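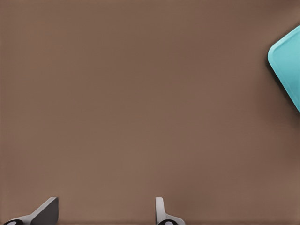 I had been promising myself a trip to Prelton for the better part of a year, ever since a reader wrote in to tell me that the old shoe warehouse on Aryee Street had been taken over by people who teach robots to pick things up, and that they opened the doors every so often and let anybody at all wander in. So when Terus announced its spring open day I put the number in my phone, filled the car, and got there early enough to be handed a coffee before the folding chairs were out. The first thing I was shown was a tabletop that doesn't exist. It was up on a big monitor by the door, plain brown and quite bare apart from one bright teal corner poking in at the upper right, something like a shallow tray or the lid of a box, with the two fingers of a gripper standing open along the bottom, waiting. I am a little embarrassed to say how long I stood there looking at it with my coffee going cold.

"Everybody does that," said Catríona Hayes, who runs the teaching side of things at Terus and had come over to see whether I was lost. "It's restful. I think it's the brown."

The table lives inside a program called Stimunari, which Terus built for itself and uses all day long. Before a real arm in the back of the building is allowed to try a new job, a pretend arm has to do it on a pretend table, over and over, with the object put down in a different place and turned a different way each time. The view on the monitor is the one the arm gets of its own hand, looking out past its fingers. I have spent my whole life looking at the world from somewhere above my own hands, and it took me a minute or two to get used to having my eyes down at the wrist (I kept wanting to lean back and see more).

There were a good many of us by ten o'clock, more than I would have guessed for a town this size. There were retired machinists with opinions, a whole scout troop, two sisters who keep a bakery and wanted to know about trays for reasons of their own, and a very small boy in rain boots who asked every person wearing a Terus badge if the robot was asleep. We were split into groups and mine went first to the desks along the windows, where visitors could steer the simulated arm with a pair of little handles.

I had assumed I would be good at this. I sew, I can back up a trailer, and I once got a wedding ring out of a bathroom drain with a coat hanger. My job was to bring the gripper across to the teal piece and take hold of it by the rim, and on the first try I sailed right over it and came down on bare table. On the second I got close, but I had one finger on the wrong side and simply shoved the thing along until it fell off the edge of the world. You have to get the hand turned to suit the object, you see, and the object had been set down at a slant, so that nothing about it lined up with anything I was doing. The baker sister on my left had it in her grip by her third go and was very nice about it, which made it worse!

Ama Fiadzo, who looks after Stimunari and talks about it the way some people talk about a garden, pulled up a stool and explained what I was doing wrong. I was looking at the tray. What she wanted me to look at was the shadow. There is a soft dark one down the lower left side of it, and it is your best clue that the thing is sitting flat on the table and where its edge really is. She told me they had spent an awfully long time on shadows, because in the early versions things seemed to float, and people practicing on them would close the gripper too high every time.

"The arm did the same," she said. "It learned from us, so it learned to grab air."

I asked why everything was so plain. I suppose I had pictured something more like a movie, with clutter and a kitchen. Ama said clutter does come, later on, but that they like to begin with one thing on a bare surface so that when it goes wrong you can tell what went wrong. The lesson I had been bumbling through has 301 starting positions for the tray, and in some of them, such as the one by the door, you can see only a bit of it and have to go find the rest. Catríona told me the arm got 267 of them on the last full run before the open day. She said it quite cheerfully, and then added that the ones it missed were mostly up in the far corners, and that she had a bet on with Ama over which of them would be fixed by July.

After that we were walked through to the back, where the real arms are. There are fewer of them than I expected, each on its own bench behind a yellow line, and the room is cold, and smells faintly of shoe polish still, or else I imagined it. We watched one of them work for 20 minutes. It moved slower than the pretend one and made a small sighing noise whenever it stopped, and each time it reached the end of a reach the scouts all held their breath together. It dropped one piece, and there was such a groan from the crowd that the young man minding the bench went pink on its behalf. The boy in the rain boots was satisfied that it was awake.

I had meant to be home for lunch and stayed until they were stacking the chairs. Catríona let me have another turn at the window desks while she was shutting things down, and I am pleased to report that I picked up the tray, by the rim, with a finger on each side of it, and lifted it clear off the table. I then had no idea where to put it. She told me that was the next lesson and switched off the lights.

Terus holds its open days in the old warehouse on Aryee Street in Prelton, and they are free, though they ask you to sign up ahead of time since the room is only allowed to hold 199 people. The next one is in July. Parking is on the street, so wear shoes you can walk in, and bring a sweater for the back room.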